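Robot cell budgeting

Robot cell budgeting is the work of pricing everything a robot station needs before it is ordered, and it's a surprisingly lively part of automation! The arm gets the attention, but grippers, mounting plates, framing and cabling all need a line too. Planner Luminița Ardeleanu, in her Kirkeck handbook, sets aside 6 percent for small supplies such as tape, paper and foam blocks.

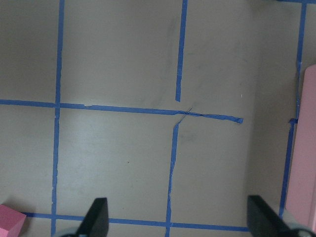
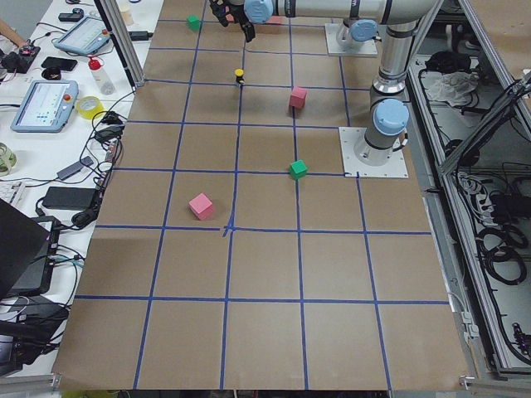
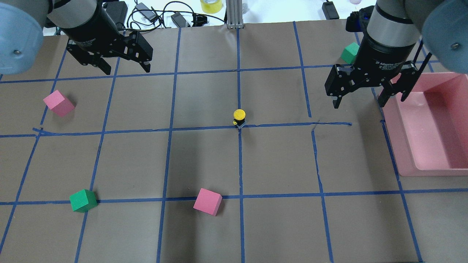
Blue tape grids and foam cubes at a two-arm station.

Spare parts are usually budgeted separately, often with delivery times noted beside each price.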